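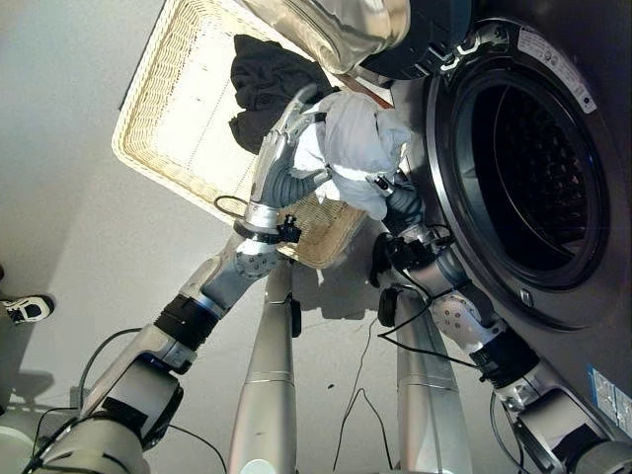 Light cloth held over a wicker basket, next to a front-loading washing machine.

Courses > Household Studies > Textile Care > Unit 2

Search this site Enter keywords

Jun 23, 2020
By Eusebio Ñahui

Textile Care, Unit 2: Sorting, Water and Detergent

These notes accompany the second lecture of the Textile Care course at Rirnangate. Students are expected to have read the chapter on fibers in the course reader and to bring their completed fiber table to the practical session in Nzioka Hall. Students who missed the April session may obtain the table from the department office.

Fibers and their behavior in water

Cotton and linen are cellulose fibers. Both are stronger when wet than when dry, and for this reason they tolerate long wash cycles and firm handling. Wool and silk are protein fibers. They lose strength when wet and are damaged by alkaline detergents. Wool carries the further risk of felting: the scales on the surface of the fiber lock together under heat, moisture and movement, and the resulting shrinkage cannot be reversed. Viscose is also made of cellulose but does not share the wet strength of cotton. Students regularly lose marks on this point in the written examination.

Polyester and nylon absorb very little water. They dry quickly and hold their shape, but they attract oily soil and may keep odors after a cool wash. A blend is treated according to its more delicate fiber unless the care label states otherwise.

Sorting

A load should be sorted by care label first, by color second and by degree of soil third. The order matters. A white wool scarf and a white cotton sheet are the same color and have no other business together.

Household baskets differ in how well they serve this purpose. A woven basket lets air reach the cloth, and damp towels may rest in it for a short time without harm. Closed plastic bins should not be used for damp articles. Where space allows, the course recommends a separate container for each of the main groups, so that sorting is done when the article is set aside and need not be repeated at the machine.

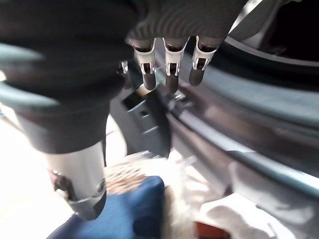 Pockets are emptied and zippers closed before loading. Buttons are left open, as the strain of the drum falls on the thread when they are fastened. Pillowcases and duvet covers should be turned inside out and shaken at the corners, where lint collects. Bundled articles must be opened out before they go into the drum; a tight bundle is washed on the outside and merely soaked in the middle.

Water hardness

Hard water contains dissolved calcium and magnesium salts. Soap reacts with these salts and forms an insoluble scum, seen as gray film on white cloth. Modern detergents contain builders that bind the salts, but the dose must match the hardness of the supply. For the exercises in this unit, students will use the value of 300 milligrams per liter, expressed as calcium carbonate, and treat it as hard water. Samples for the practical are drawn from the Zukholm supply and will be labeled in advance.

Detergent

The active part of a detergent is the surfactant. One end of the surfactant molecule is drawn to water and the other to oil. Together the molecules surround a particle of grease and hold it in suspension until it is rinsed away — the builders, enzymes and bleaching agents only assist in this work. Enzymes act on particular soils: proteases on blood and egg, amylases on starch, lipases on fats. Detergents containing protease are not suitable for wool or silk.

Excess detergent is a common fault in home laundering. It leaves residue in the cloth, stiffens towels and produces foam that cushions the load and reduces the rubbing on which cleaning partly depends.

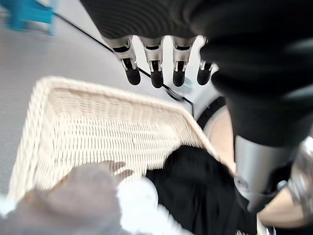
Close view of the hand, fingers pointing down, with the forearm at right.

Loading the drum

A front-loading machine cleans by lifting the load and letting it drop through a small amount of water. It follows that the drum must not be packed. For ordinary cottons, a hand's width should remain free above the dry load. Delicate programs call for a much smaller load. A single heavy article, such as a bath mat, should be balanced with towels to prevent strain during the spin.

Assigned work

Read Grernero, Laundering in the Home, the sections on builders and on enzymes. Complete the dosage exercise on the reverse of the fiber table. In the dry-weight problem the starting load is 817 grams of cotton toweling; show all steps and state the units.

Written answers are to be handed in at the start of the next lecture. Late work requires a signed note from the department office.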